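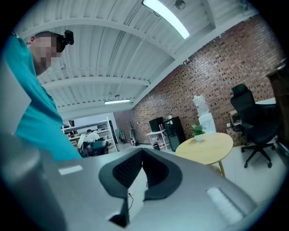
Slide 1: leaning in over the work.

OK, hi everybody. Ebise Yilma, and I'm going to talk about handwriting for the next little while. Mostly bad handwriting. Mostly mine, if we're being fair.

(Pause, let people sit down.)

So last winter I started reading through the Woldemariam letters, 842 of them, all from one family, all mailed between Flarcombe and wherever the sons had ended up that year. I figured I'd be done by June. I was not done by June. I got through 377 and then hit the uncle, whose lowercase n, u, r and v are the same letter. Exactly the same! You could cut them out and swap them.

Next slide – the postcard about the "rum." I read that card as a story about rum for a month. It's "run." He'd gone for a run.

What helped: I stopped reading for words and copied the shapes out with a pencil, slowly, the way he'd have made them. Your hand catches the rhythm before your eye does. I do 4 lines, then go get coffee, then come back and read them cold.

Ask the room: who still writes letters? (Got two hands in Skastum, see if we beat it.)

Next slide, alphabet chart. Don't read it out. Point at the g, people like the g.

Then the recipe bit. Letter 438, the mother's plum cake, no amounts anywhere, just "enough" and "the blue cup." I baked it three times and it was terrible twice. The third one I ate standing up in the kitchen – tell the oven story if there's time, skip it if we started late.

Copies of the chart are on the Findik table by the door. Take one for a friend. Questions, and remember to repeat them into the mic.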